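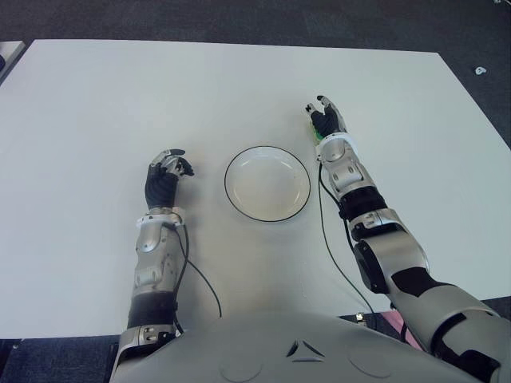

Sirholm opens its doors, and one dish gets most of the attention

Sirholm let the public into its Lockyer workshop one afternoon in June to watch a two-armed robot work at a table. The flyer promised "a look at the kitchen help of tomorrow." Visitors got a white table, a white dish with a black rim, and a machine with five fingers on each hand that took its time over everything.

The task sounds simple. The robot, which Sirholm calls Desura, has to pick up a small green object with its right hand and put it in the dish. A child would do it without looking. Desura did it in 4 tries out of 15 while I was standing there, and the staff seemed happy with that.

To be fair, the hands are nice to look at. They have silver fingertips and black coverings, and the fingers curl in a way that gets a murmur from a crowd. Cables run from the wrists back along the arms and over the tabletop, and I kept waiting for one to snag. None did during the three runs I watched closely.

Clem Nepia, who led the demonstration, told visitors that picking things up is the easy part and letting go in the right place is harder. He also said the arms have logged 2000 hours of practice. Asked how many of those hours were spent on this same dish, he said he would have to check.

There was no word on price. There was no word either on what happens when the dish is a different size, or when somebody leaves a coffee cup next to it. A man near the front asked if the robot could handle a wet plate, and was told that water is "on the road map." Plasix, which supplies parts for the hands, had a stand by the door with brochures and a bowl of mints.

Sirholm says it wants Desura sorting small parts in local shops within three years. Shop owners I talked to in Lockyer were polite about it. One runs a packing room and pointed out that her slowest worker fills a tray in the time the robot needs to line up its thumb. She took a brochure anyway.

A second open afternoon is planned for later in the summer. Sirholm says there will be more objects on the table and that visitors will be allowed to choose which one the robot goes for. Entry is free, and parking is behind the building.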